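Head camera depth full of holes on glossy dishes, planner refuses every grasp

Posted by Tonantzin Zavala, Monday
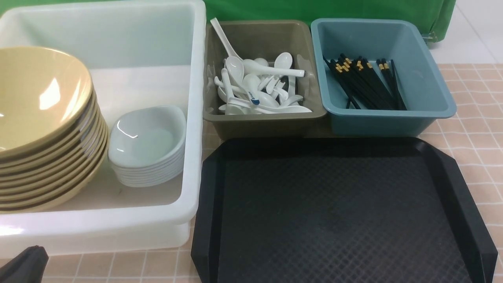 We are building a table-setting routine for a two-arm robot and I am responsible for the perception and the grasp planning. The task is simple to say: take one bowl from the stack in the big bin, one oval dish, one soup spoon and one pair of chopsticks, and put all of them on the black tray. The order is fixed for now. The segmentation is good, I have no complaint about it. The depth is my problem.

The bowls and the ceramic pieces are glossy, and where the light reflects I get no depth at all, or I get points which lie some centimetres under the true surface. The white bin is also translucent and its wall is measured in the wrong place. Our planner (we use Kobzar, the version from May) takes the cloud, builds a collision map from it, and then says that every grasp on the top bowl is in collision. I logged 500 attempts to plan for the bowl and only 47 gave a valid path. For the spoons it is a little better, but then the planner likes to choose a spoon which lies under two others.

What I tried already:

- a median filter over 20 depth images before building the cloud. The noise is smaller but the holes stay in the same place, of course.
- filling the holes by interpolation. This makes a kind of bridge between the bowl rim and the bin rim, and it is worse than before.
- making the collision padding smaller. Then I get more paths, but the left gripper touched the bin wall two times and I put the padding back.

I do not want to spray the dishes with powder, because they must stay as they are. Is there a software way, or must I change the camera?

Tonantzin

Posted by Aurelio Pacheco

Hello Tonantzin, I had nearly the same trouble in Durkham with glass jars. I would not change the camera yet.

First, do not build the collision map of the bin from the depth. You know the bin, it does not change its shape. Measure it with a ruler, make a simple model of five boxes (four walls and the floor), and fit only its position. For the fitting use the rim in the colour image, not the depth points. The rim is thick and rounded, so the detector should find its edges quite well, and you know at which height it is above the table. Do the same for the two small tubs. After this you remove from the cloud all points which are closer than one centimetre to a model wall. In my case the number of valid plans became much bigger after this step alone.

Second, for the bowls use the fact that they are nested. You need only the ellipse of the top rim and the centre. The rim is visible even when the inner surface has a reflection. Fit the ellipse in the colour image, take the depth only from the rim pixels which are valid, and throw away the rest. If fewer than 20 rim pixels are left, move the head a little and look again - the reflection moves to another place when the view changes, and this is something you can use. Please check also the tilt of the stack. I see that yours leans a bit to the front, so a grasp exactly from above will push on the rim with one finger first. Let the planner sample the approach direction around the axis of the stack and not around the vertical of the table.

Third, the spoons. Here you have no model of the pile and you will not get one. I would give each spoon mask a score for how complete it is. A mask which is one long connected piece, with both the handle and the bowl part, is probably on the top. A mask in two pieces means something is crossing over it. Take the best score, grasp, look again. It is slow but it is robust.

About Kobzar: there is a setting which decides if unknown space is treated as occupied. In my installation it was on by default. If yours is also on, each hole in your depth becomes a solid block for the planner, and it would explain the number you wrote. Look at this before you do anything else, it costs one minute. When you switch it off you must have the box models from my first point, otherwise the arm can go through a wall that it does not know.

I can not help much with the chopsticks. We never had a thing so thin. Maybe somebody else can.

Posted by skisadel_user

just use a bigger dataset. we trained on 1000 grasps with Skisadel and never looked at depth again, works fine

Posted by Tonantzin Zavala

Thank you Aurelio. The setting for unknown space was on. I switched it off and put in the box model for the big bin only, and now the planner finds a path for the bowl in most of the attempts. I do not have a proper count yet, the run is still going. The ellipse works too, but the oval dishes confuse it sometimes and I had to add a limit on the size.

To the other answer: we looked at Skisadel, but our control loop runs through Drino and there is no interface between the two which I would trust near ceramic. If you have written one, I would like to see it.

For the chopsticks I am now using the gold bands as a landmark for the upper end. The black part gives almost no depth, but the bands are easy in colour and I take the height from the floor of the tub. Taking exactly two is still not solved. I will open a separate topic for this.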